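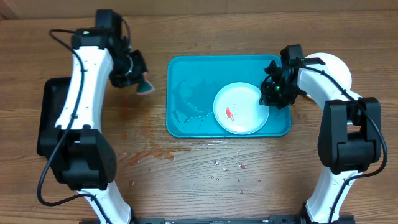

White plate on a turquoise tray, warm wood tabletop. Photo: Mivunow

Mivunow opens Reltitz tableware pop-up in June

Plates, trays, serving pieces. Mivunow brings its Reltitz table line to the Räsänen store for the whole of June – 13 items, all meant for small kitchens and quick cleanup.

In the line: the round Alen plate with its shallow rim, and a rectangular plastic tray with raised edges, so drips stay on the tray and off the table. Wipe it, rinse it, put it back. Two sizes of each.

"People eat at the same table they work at," said Eetu Riihimäki, product lead at Mivunow. "A tray makes it easy to clear up fast. We kept comming back to that."

First run is 2,965 trays. Colors include turquoise. Plates in white only for now – more shades later, dates not set.

Doors open at 2 p.m. on the first day. Samples and price list avialable to press on request, ask at the store desk.

Contact: Eetu Riihimäki, Mivunow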